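Home | Topics | Weather | Mountains | Glossary | For Teachers

Print this page | E-mail this page

May 2018
By the Okville Junior Science Desk

How Altitude Changes the Air 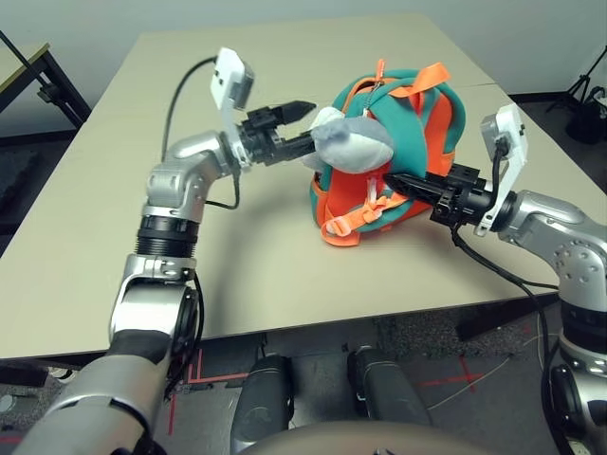 One reader in Telska wrote to ask why her ears popped on the bus up the Drultarberg, and whether the air gets thinner all at once or a little at a time. It gets thinner a little at a time. The popping has the same cause.

Air has weight. The air near the ground is pressed down by all the air on top of it. This push is called air pressure. When you go uphill, there is less air above you, so the push is smaller.

The village of Oberholzer is 966 meters above sea level. Air pressure there is lower than at the beach, but most people do not feel the difference once they have arrived. They notice it on the way up, when the pressure is changing.

Why ears pop

Behind each eardrum is a small space filled with air. A narrow tube joins this space to the back of your throat. The tube is closed most of the time. On a climb, the pressure outside drops, and the air behind the eardrum pushes outward. The eardrum bulges a little and sounds become dull. When you swallow or yawn, the tube opens, some air escapes, and you hear a pop. On the way down, the same thing happens in reverse. Some people notice it after a climb of 300 meters. Others need more.

A cold makes the tube swell, and then it may not open well. Tell an adult if your ears hurt.

Why it is colder

Air that rises spreads out, and air that spreads out cools. In dry air, the drop is close to 1 degree Celsius for every 100 meters. In cloud, it is smaller. This is why the top of the Drultarberg can have snow in November while the fields at Telska have rain.

Something to try

You will need an empty plastic water bottle with a tight cap. Ask an adult before you start.

1. At the top of a long hill road, open the bottle, then close the cap firmly.
2. Ride down to the bottom. Do not open the bottle.
3. Look at its sides.

The sides should be pulled in. The air in the bottle has top-of-the-hill pressure, and the air outside now pushes harder. A drop of 50 meters is too small to show much. A thin bottle works better than a thick one.

Print this page | E-mail this page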